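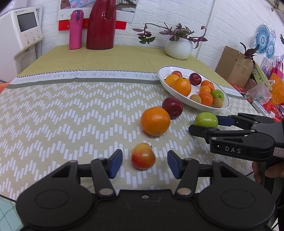
Page last changed: December, 16.40

Seven millimetres too tight

A zeroing fault in a hand-held gripper passed through recording, checking and training before it reached an arm. The investigation at Furnlow found it in the one number everyone had assumed was sound.

The first apple to be damaged in the Furnlow test cell was not reported. Fruit bruises, and the cell had been running for less than a shift. The second split along one side and left juice on the pads, and the technician on duty stopped the arm, wiped it down and restarted it. The third incident was the one that went into the log. The right arm closed on the edge of a plate in place of the tangerine beside it, the plate broke, and a piece landed outside the guarded area.

No one was hurt. The cell was locked off on the Tuesday afternoon and stayed off until the cause had been found.

Furnlow packs mixed fruit for hotels and offices. Its trial used a pair of arms running control software from Nondau, trained on recordings of people doing the same work by hand. The people doing the recording hold a gripper in each hand, with the same jaws and pads as the ones on the arms, and move fruit between a table and a plate. A camera on each unit records the view past the fingers. A sensor at the jaw records how far they are open. The model is given both and learns to produce the second from the first.

The recordings were made in ordinary rooms, on purpose. Patterned cloths, thermos jugs, trailing plants and wall calendars all end up in the background, and a model that has seen plenty of them is less likely to be thrown by a new one. A typical set-up has two pairs of open jaws working one table, with a red-and-yellow apple waiting between the blue pads of one gripper, a green apple in reach of the other, and a plate piled with fruit behind.

Nondau's first suspicion fell on those rooms. The plate incident looked like a vision error, and a pale plate on a busy cloth is a known nuisance. Two days went on lighting tests. They showed nothing useful. The arm's estimate of where the fruit was agreed with a tape measure every time, and the approach path was good. The trouble began only when the jaws moved.

Takumi Hattori, who was brought in from the arm supplier, Tsuchiya, asked for the jaw readings by themselves, with the video switched off. "If you watch the video you believe the number beside it," he said. "The fingers touch the apple, the number stops falling, and it looks right. You have to ask what the number is."

He plotted the jaw opening at the moment of contact for every recording in the set, sorted by type of fruit. There were 1,686 recordings. For each fruit the values should have fallen in a single hump, wide for apples and narrower for tangerines. The left-hand unit gave that result. The right-hand unit gave a hump with a second, smaller one beside it, shifted down by 7 mm. The smaller hump held 247 recordings.

The cause was in the start-up routine. The jaw sensor, supplied by Sedia, counts movement. It does not know where it is when the power comes on, so the unit takes whatever position it finds and calls that closed. The instructions said to squeeze the trigger fully before switching on. On the right-hand unit the trigger linkage had worn at one pivot, and a full squeeze left the pads apart unless the user pushed them together with the other hand. Some did. Others had no reason to think it necessary.

From then on every reading in that session was too small by the size of the gap. An apple held firmly was recorded as an apple held by jaws closed 7 mm further than they were. A person could not notice, as the person's grip was correct. An arm told to copy the reading would try to reach it, and a motor under position control will go on pushing until it gets there or meets a limit.

Two checks ought to have caught this. The first was in the recording software, which rejected any session with a jaw reading below zero. A badly zeroed unit whose pads were later pushed fully shut would have shown exactly that. An earlier version of the software, however, had been changed to round small negative values up to zero, to stop sensor noise from throwing away good sessions. The rounding had no lower bound. It ran before the check, so the check never had anything to find.

The second was the force limit on the arm. It stood at 100 newtons, a figure carried over from a carton-handling job in the same cell. That will hold a box of juice bottles. It will also crush most fruit and break a plate. The trial paperwork listed the limit as "set", which was true.

The mixed training data made the fault harder to see. Most recordings were correct, so the model did not squeeze too hard every time. It did so more often in scenes resembling the bad sessions, and those had come from a small number of rooms. This accounts for the time lost on lighting. Changing the background did change the failure rate, for reasons that had nothing to do with vision.

The plate took longer to explain. Hattori's account, which Nondau accepts with some reservations, is that the jaws closed too far as they came down beside the tangerine, slid off its side and caught the rim. Nondau holds that the approach angle played a part and has asked for more runs before the point is closed.

The repairs are plain. The worn pivot has been replaced. Each session now starts with the jaws closed on a steel gauge block, with the reading shown on screen, and ends with the same block. If the two readings differ, the session is set aside. Rounding has been removed, and noise is dealt with by a filter placed after the check. The affected recordings were withdrawn and not corrected, although a fixed offset could have been added back; Furnlow's view was that the gap might have varied within a session and that there was no means of proving otherwise.

The force limit is now set per product and needs a signature from someone who has watched a test grip. The guard panels on the plate side have been extended down to the bench.

The left-hand unit has also been stripped for inspection. Its pivot showed early wear at the same place.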